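District Sets Display Rules for Student Artwork After Mural Complaint

The Nondora school district will apply a single written standard to student artwork shown in hallways, lobbies and cafeterias, following a vote of the school board on Friday. The standard takes effect in August and covers all 19 schools in the district.

The vote closes a dispute that began at Ayala High School, where a painted panel by a senior art class was taken down two days after it went up. The panel showed a river with the names of closed mills lettered along the bank. Three parents wrote to the principal that the work took a position on a pending zoning question. Students replied with a petition asking for the panel's return, which drew 200 signatures.

Under the new text, artwork made for a class may be displayed if it meets the goals of the assignment, fits the space without blocking exits or signs, and carries a label naming the course. A work may not name a candidate or a ballot measure. A principal who wants to remove a piece must give the teacher a written reason within one school day, and the piece stays up while the reason is reviewed. 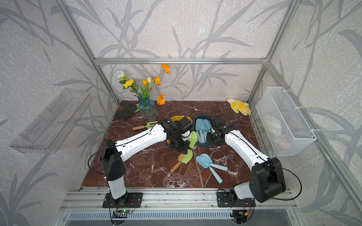
Reviews go to the district's curriculum office, which has ten school days to decide. If the office misses the deadline, the work remains on display until the end of the grading period. Either side may appeal once to the superintendent. The board itself will not hear appeals.

Board member Osvaldo Mancuso, who wrote the first draft, said the old handbook left the matter to a single sentence on "suitable decoration" that had not been changed in his time on the board. "A principal had no procedure to follow, and a student had no procedure to point to," he said. "The new section runs to two pages and can be read in five minutes."

Pramila Tyagi cast the only vote against. She said the ban on naming ballot measures was drawn too widely and would reach work made for civics courses, where ballot measures are part of the reading. She asked that the clause be limited to the 30 days before an election. Her amendment failed for lack of a second.

Maëlys Huet, who teaches art at Ayala, told the board that the label requirement would add work for teachers with large classes. The district will supply printed label stock and has set aside $2,000 for it in the coming year.
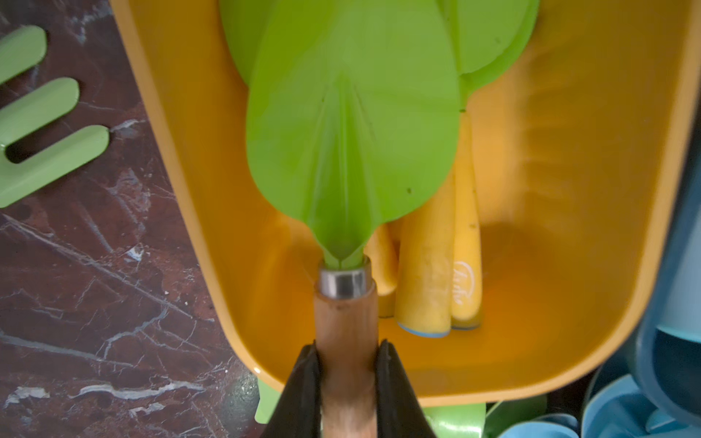
What happens to the panel

The river panel is in storage at the high school. District counsel Jitendra Tiwari said it can be resubmitted under the new standard, as the names on it are those of businesses and none appears on a ballot. The class that painted it has since graduated, so the request would have to come from the art department. Huet said she plans to file it in the first week of classes.

The panel measures eight feet by four, and the lobby wall where it hung is now used for a trophy case. The principal has offered the wall outside the library, which is a foot shorter. Mounting it there would require moving a fire extinguisher cabinet, and the district's facilities office must sign off on that change.
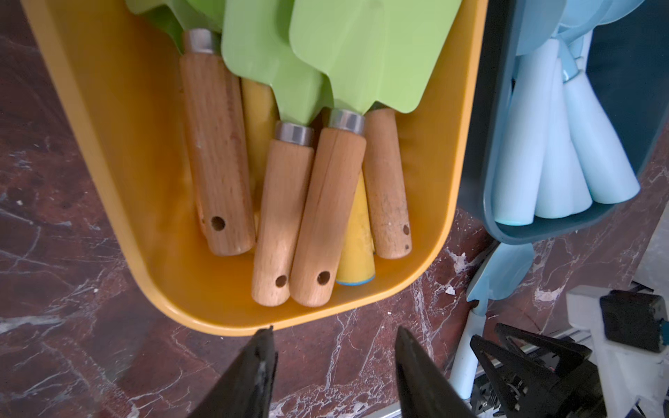 Posters put up by student clubs are handled separately. They remain subject to the existing limit of 14 days per poster and need a stamp from the front office. Kenji Begay, the student representative to the board, asked whether club posters could be given the same review steps as classwork. The board referred the question to its policy staff, with a reply due before the winter break.

Copies of the standard are available at the district office on Turneo Street and at each school's front desk.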